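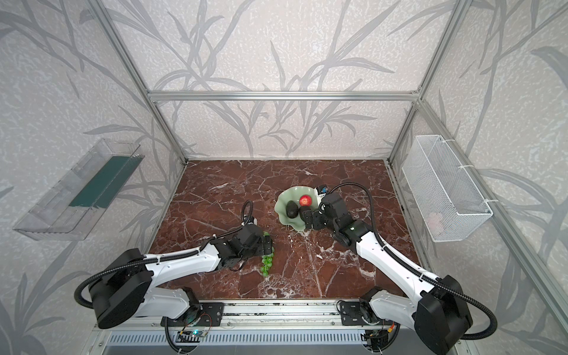

Accueil | Ateliers | Lettre interne | Archives

Téléopération : la série « fruits » passe à deux bras

L'équipe de Dratley a repris en mars les démonstrations sur le poste à deux bras. La tâche est simple à énoncer : ranger des fruits dans une coupe, puis les en ressortir, sans faire rouler la coupe ni coincer les doigts d'une pince contre l'autre. L'opérateur conduit les deux bras à distance et chaque essai est enregistré du début à la fin, reprises comprises.

À ce jour, 648 essais ont été conservés, dont 216 avec les deux pinces engagées en même temps au-dessus de la coupe. Ce sont les plus longs à réussir. La grappe de raisin demande une prise haute et lente, l'avocat se saisit mieux par le travers. L'objectif reste fixé à 2000 essais avant le premier entraînement complet — Berchtold fournira le calcul.
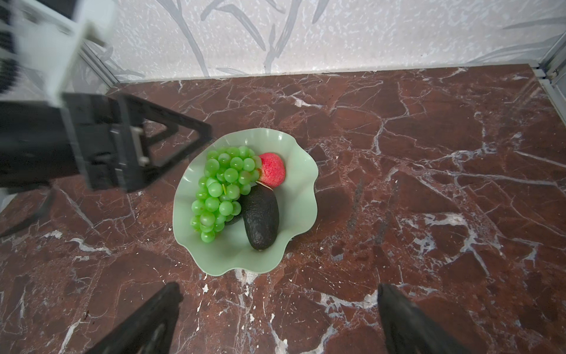
Raisin, pêche et avocat factices dans la coupe, vus depuis le poignet d'un des bras.

Consigne aux opérateurs : marquer un temps d'arrêt avant de fermer la pince, et ne pas corriger une mauvaise prise par petits à-coups. Mieux vaut rouvrir, remonter et recommencer. Les essais hésitants sont gardés à part, sous l'étiquette Brundo, et seront relus le mois prochain.

Les créneaux de l'après-midi sont encore ouverts. Inscription au tableau de l'atelier, à partir de 14 h.

12 partages | 3 commentaires

Endness — Lettre interne | Nous écrire | Haut de page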